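From: Natalia Ventura
To: Astholm robotics club list
Subject: Re: [astholm-robots] Laundry task: how many runs have we got?

Hello all,

Evander asked the big question earlier, so I'll answer under his bits and then ramble a little.

Evander Munro wrote:
> Could somebody post where we stand on the laundry recordings? I've got
> 75 from my own kitchen floor still to upload and I don't want to do more
> shirts if it's socks we're short of. Also, are we keeping the runs where
> the grip misses first time? Biswas group said they bin theirs.

Socks! Please, more socks. As of tea time yesterday the shared drive had 1,262 runs in total, and only 229 of those are socks. Towels and T-shirts are in very good shape and I'd happily see no more of either until April. Your 75 aren't in that total yet, so do get them up when you have a decent connection.

On the misses: yes, keep them, as long as you carry on and finish the pick. I know the Biswas lot do it differently, but when I trained on their cleaned-up set plus ours, and then on ours alone, the arm was much better at having a second go with ours alone. It nudged a rolled-up sock, stopped, backed off and came in again from the other side. I may have shouted. My neighbour certainly thinks so.

What we can't use are the runs where you give up halfway and pick the thing up with your other hand. There were 112 of those in the last batch and I've moved them into a folder called "hands". Nothing is deleted, so if you think I've been too harsh, move yours back and tell me.

A couple of you asked how close the fingers should be when you start coming in on something small. I've pulled a still out of a sock run, from the gripper's own camera:

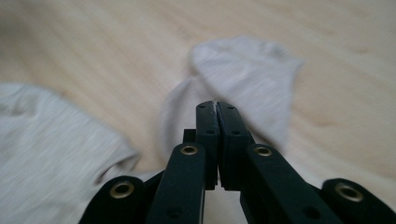
Finger pads nearly together, pale sock just beyond them, larger piece of grey knit over to the left.

I'd like us to have plenty of variety here. Some people come in with the jaws wide open from the very start, others keep them nearly shut until the last moment, and the model seems quite happy with either. Where it gets muddled is when we open and close several times on the way in (I do this constantly, it's like clicking a pen). If you catch yourself at it, just carry on, but try to do the next few without.

Light colours on light floors are well worth having too. Kivon, which is the name the younger members have given our arm and which I have stopped resisting, is brilliant with a navy sock on pale boards and hopeless with a cream one. So if you have pale socks and a pale floor, you are exactly who I'm after! Dark on dark would be my next request. Evander, didn't you say your hall carpet was nearly black?

> One more thing, the left finger on gripper 2 feels a bit loose to me.

Thanks, I'd noticed it as well. Check the two small screws on the face of the pad before you start and nip them up if they've worked out. Please don't go mad, the threads are only in plastic and I've already reprinted one pair. There's a spare set in the Erkeck tin on the bottom shelf, along with the little hex key – put the key back afterwards, it's the only one that fits.

Grippers 1 and 3 are free to borrow. Gripper 2 is with me until I've had a proper look at that finger. If you want one, reply to the list with which evenings you'd like it and I'll sort out the swaps.

I'm hoping to start a fresh training run as soon as Evander's uploads are in, and I'll bring Kivon along to the next meeting with a basket of washing. Bring odd socks. Clean ones, please.

Natalia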